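Storing hard pencil cases for shared use: lids, loose items, labeling
Last updated: October

Kistness Learning Center Office

The Kistness Learning Center keeps a set of 23 hard plastic pencil cases for use at the tables in its study rooms. The cases are lent at the front desk and returned at the end of each visit. Registered users currently number 700, and the cases pass through a great many hands in a term. We are seeking advice from other centers on two matters: how the cases should be packed and closed, and how they should be labeled.

The cases are flat and oblong, with a hinged lid. Staff have been asked to return every case to the shelf closed. In practice, cases come back to the desk with the lid raised at one corner, usually with a pen lying across the rim. Forcing the lid in that condition has already split one hinge strip.
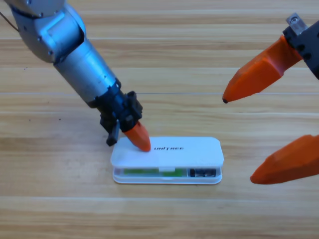
White case marked "UNITREE" on a study room table.

The lids carry printed lettering, and we would prefer not to cover it. The Center's own inventory number must nevertheless be readable without opening the case. Paper labels on the underside have not lasted through a term.

A further difficulty concerns items that do not belong in the cases. The written contents list names pens, pencils and one eraser. Users nonetheless add supplies from the general tray, and desk staff must then decide what to keep. Thick items are the most troublesome, and their identity is not always plain at a glance.

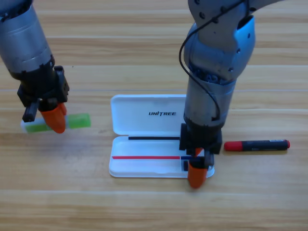

Our sorting procedure asks staff to empty each case, return general supplies to the tray, and replace only what is on the contents list. The procedure assumes that an item can be named on sight, and that assumption is weak. The green-and-white tube lying on its side on the tabletop is a fair instance: one member of the desk staff would file it with the highlighters, and another with the glue sticks. A rule based on the size of an item, with its name left out of the matter, may serve us better. We would be grateful to hear whether any center has adopted such a rule, and with what result.

Mavel Supply Desk

We use a size rule and recommend it. Our desk keeps an empty case of the same model as a gauge. Any item that prevents the lid from closing under light pressure goes to the general tray, whatever it may be. Staff do not need to identify it.

With regard to packing, the following order has been satisfactory:

Place long items in the tray first, parallel to the hinge.
Place short items at the ends.
Put the eraser in last, where it can be seen.
Lower the lid with the palm over its center. Do not press at one corner.
If the lid resists, open the case fully and look along the hinge side before trying again.

The last step deserves emphasis. In our cases the obstruction is nearly always a pen that has rolled back against the hinge, and it cannot be seen with the lid half raised.

For labeling, we engrave the number on the short end of the base. A hand engraver is sufficient. The number can be read with the cases stacked on their sides, and the lid remains untouched.

Pirzada Reading Room

Buy soft cases. We had hard ones and replaced them all.

Ondeck Study Services

The preceding reply may not assist a center that already owns its stock. We agree with the Mavel Supply Desk on the gauge case, with one reservation. Plastic cases of the same model can vary slightly in fit, and an item that passes in the gauge may still bind in another case. Users should therefore be permitted to remove an item that binds and hand it in separately.

We do not engrave. Our center orders polyester labels in rolls of 1,000 and places one on the end of the base after wiping it with alcohol. They have lasted well — paper will not.

It is also our practice to inspect every case open, at the desk, in the presence of the user. The lid should be laid all the way back so that the tray and hinge are both visible.

Kistness Learning Center Office

We thank those who replied. The Center will adopt a gauge case and the open inspection, and desk instructions have been amended as follows: "Lay the lid back. Check the hinge side. Check the contents against the list."
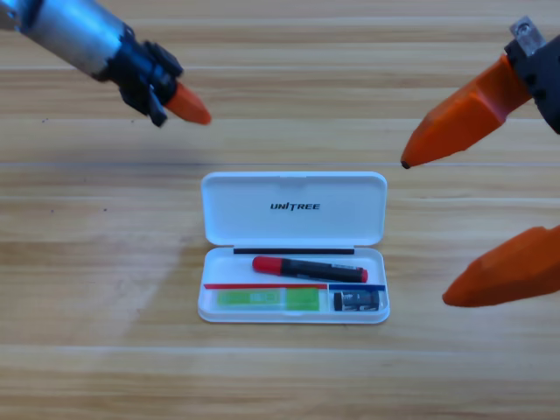

Case opened with the lid laid back and a marker pen in the tray.

Markers will be added to the permitted contents, provided the lid closes over them. The choice between engraving and polyester labels remains open, and we would welcome replies from centers that have used either for more than 2 years.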